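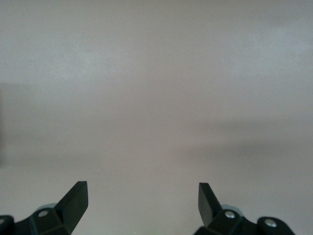 I have been trying to pick a white for the upstairs hallway since February, and I'm writing this at 11 at night with paint on my elbow, so bear with me. It's one wall, really. One long wall and a couple of short bits between the doors. I thought I'd have it done in a weekend and be back to complaining about the garden by now! What I wanted was the sort of pale gray that has a bit of warmth in it, a tiny breath of pink or beige that you only catch if you look for a while, with the light going softer and darker across it in a big blurry band. Try asking for that at a paint counter. I did, and the very patient young man handed me 4 cards that all looked like the inside of an envelope.

My mistake was going in the morning. The hallway faces north and gets its light secondhand, through the bathroom door if somebody's left it open, and every single one of those cards looked lovely in the store and like wet newspaper once I got it home. So I went back and got sample pots. Then more sample pots. I won't tell you how much I've spent on sample pots, except that Carolina (my sister-in-law, for the newer readers) asked whether I'd considered just finishing the wall with them, patchwork style.

The first one I tried went blue. I mean really blue, like a dentist's. The second was fine until the evening, when I switched on the ceiling light and it turned the color of a Band-Aid. I lived with that one for a week because I was too stubborn to admit it, and I'd walk past with my laundry and my eyes half shut. Lourenço said he couldn't see any difference between the two of them and I've decided to forgive him for it, eventually.

What finally helped was a tip from Laurinda Louro, who painted houses for 30 years and lives across the street from my mom. She told me to stop painting little squares on the wall. The old color (ours was a mustardy yellow, left by the previous owners) bullies whatever you put next to it. Paint a big piece of poster board instead, two coats, right to the edges, and leave no white border. Then move it around. Prop it by the stairs at breakfast, stick it behind the bedroom door at lunch, look at it under the lamp at night. Don't stare at it either, she said, just walk by it and see if it annoys you.

So I did that with three boards and a roll of masking tape, and two of them annoyed me within the day. The third one I kept forgetting was there — I took that as a yes.

While I was waiting on the boards I also changed the bulbs, and I wish I'd done it first. The old ones were a cold, bluish kind that I bought in a hurry a few winters ago. With warmer ones in, even the dentist color calmed down quite a bit. If you're about to start a room, sort the bulbs out before you so much as look at a paint card. I'd have saved myself two trips and an argument in the parking lot.

Next up is filling the holes. There are a lot of holes. Whoever lived here before us hung pictures the way other people throw darts, and one of the plugs brought out a chunk of plaster the size of a cookie. Simão Henriques from down the road has offered to lend me his good sander, so I'm going to take him up on it before he remembers what happened to his ladder.

I'm going matte, by the way. I know, I know, fingerprints. But the wall isn't flat and anything with a shine on it shows every lump as soon as the bathroom light comes on. If it gets grubby I'll wash it, gently, and if that doesn't work I still have all those sample pots.

Filed under: House Stuff, Paint, Slow Projects

Recent posts
The yellow hallway: a farewell
Soup for people who are tired of soup
What I got wrong about the raised beds
Carolina's lemon bars, finally written down
Moving a wardrobe down a narrow staircase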